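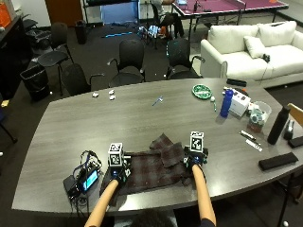

Both rigs on, plaid cloth under my hands, big table at the shop.

So the hand trackers work! Mostly. The left one works and the right one works if I don't turn my wrist too fast, and after the winter I've had with these things I am calling that a win.

If you're new here, I've been trying to build a pair of wearable rigs that record what my hands do when I handle cloth, so that one day the little two-arm robot in my garage (her name is Zimik, please be nice to her) can fold a towel without strangling it. Each hand gets a glove with the sensor bits on it and a cube on top with black-and-white markers all over. The camera finds the cubes, the software works out where my hands are, and I get a long file of numbers that I pretend to understand at eleven at night.

I started out doing all this on my kitchen counter and it was hopeless. The light from the window kept washing out the markers, and I had 60 square inches of clear space on a good day. Then Beatrice Odera, who runs the evening sessions over at Stekemberg, told me I could use the big table there as long as I cleaned up after myself. I've been going most evenings since April. It's dark gray and it doesn't shine, and I can spread a cloth out on it and still have room for everybody's water bottles.

Now, the cubes. The first set I printed in gray and stuck paper markers on with a glue stick. Don't do that. The corners curled up and the tracker thought my hand was bending in half. The second set is white plastic with the markers printed on label stock, and I rubbed them down with the back of a spoon, and they have stayed flat through 168 recordings so far. I also made the stem under the cube shorter, which took out a lot of the wobble (the old one swung like a car antenna every time I grabbed something).

Cables are still a mess. There's a bundle of black and blue ones that goes off the side of the table down to the floor, and I have stepped on it more than once. I bought a sleeve to tidy them up and then found out the plugs don't fit through the sleeve. It's in the drawer with the other sleeve.

Cloth has been its own education. A plain white towel was bad, a black T-shirt was worse, and plaid is pretty great, even crumpled up - the lines give you something to look at when you play the recording back and try to work out which fold went where. What I still can't do well is pinch a single layer with the gloves on. I keep picking up two. Shahnaz Bepari lent me a thinner pair to try and my fingertips were much happier, but the sensor wires don't like the stretchy fabric, so that's this week's argument.

I have 20 minutes of good two-handed data that I'd be willing to show another human being. The rest has me scratching my nose in it. Next up is the right wrist problem, which I think is the cube turning edge-on to the camera, and I might try tilting it a little toward my thumb. If you've done this, tell me what angle you used!

3 comments

gluegunmarv
Tilt it 20 degrees and then check your thumb doesn't cover the bottom marker. Ask me how I know.

Shahnaz B.
I want those gloves back in one piece please :)

pennyfolds
Could you sew a little channel for the wires on the back of the glove? I do that with conductive thread stuff and it lets the fabric stretch without pulling. Happy to send you a pattern.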